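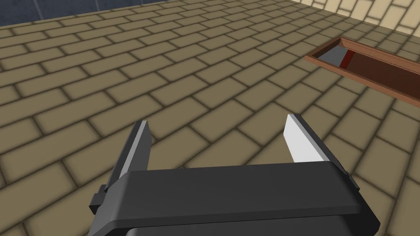 Figure 1. Wrist view in the simulated room, jaws open, no object held.

Setting up a wrist camera and gripper comparison in Cenden

This procedure covers a side-by-side trial of two parallel gripper models, Bisirari and Lại, on a two-arm robot in simulation. It assumes Cenden is installed, the robot model loads without errors, and you have write access to the results folder. Last revised April 8, 2024.

Step 1. Fix the room

Load the brick room and lock it before changing anything on the arms. Furniture placement, wall textures and lighting must be identical for both grippers. Set the random seed to 1753 and write it in the run header. If the seed is left blank, Cenden picks a new one at each reset and the two sets of results can't be compared.

Leave the floor and wall materials at their defaults. Repeating brick is a hard case for feature matching, and a camera pose that only works against plain paint is of little use.

Step 2. Mount the wrist camera

Parent the camera to the wrist link, behind the gripper housing. Do not parent it to a finger link. Tilt it until both contact pads stay in view over the full stroke of the jaws. Some of the housing will show at the bottom, and you should accept that as long as the tips are clear. Save the transform as a named preset and apply the same preset to both grippers.

Check the near clipping distance. If it is set too long, the front of the housing disappears and the finger bases look detached.

Step 3. Add the body camera

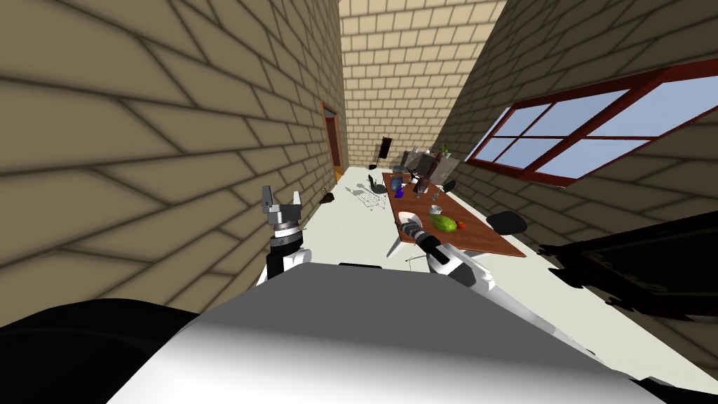
Figure 2. Body camera, both arms raised into view, table beyond.

The body camera gives context that the wrist cameras don't have. It should catch both arms and at least part of the table. Horizon level is not critical, but record the roll angle so the image can be rectified afterward.

Run the arms to their home position, then out to the reach position, and confirm that neither forearm blocks the table completely.

Step 4. Record the open-jaw baseline

Open the jaws fully and hold. Capture 304 frames per gripper from each camera with the physics running. Joint jitter shows up at this stage as movement of the pad edges against the background. If you see it, lower the controller gain and record again before going further.

Take the baseline with the wrist pointed at the floor.

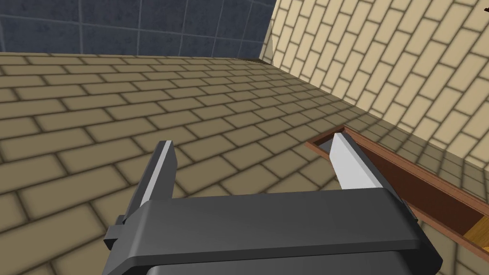
Do both grippers need the same finger pad colour?
Match them if you are scoring the cameras. If you are scoring grip force or slip, pad colour has no effect and the stock materials can stay.

Step 5. Repeat at four wrist poses

Use these poses, in order:
floor, straight ahead
floor, near a wall
room corner
full roll

The last one matters most for the camera driver. A rolled wrist puts the ceiling and furniture in unfamiliar parts of the image, and any stage that assumes gravity points down the image will fail there. Log the wrist quaternion with every frame. 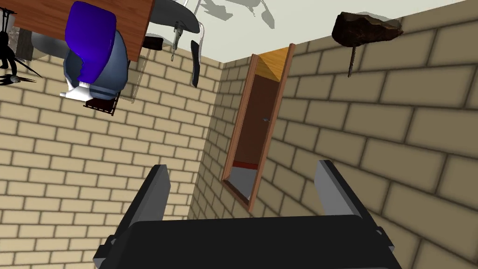

Jarketora Engineering / Simulation and Controls Group

Step 6. Score the runs

Export the pad edge positions and the logged joint values to one file per gripper. Compare the measured opening with the commanded opening at each pose. Differences that change with pose point to the camera transform; differences that stay constant point to the gripper model.

Swap the gripper, reload the preset, and repeat from Step 4. Keep the file names in the order gripper, pose, seed.

Questions about the preset files go to Châu Văn. The physical arm trials are planned for September and will use the same pose list.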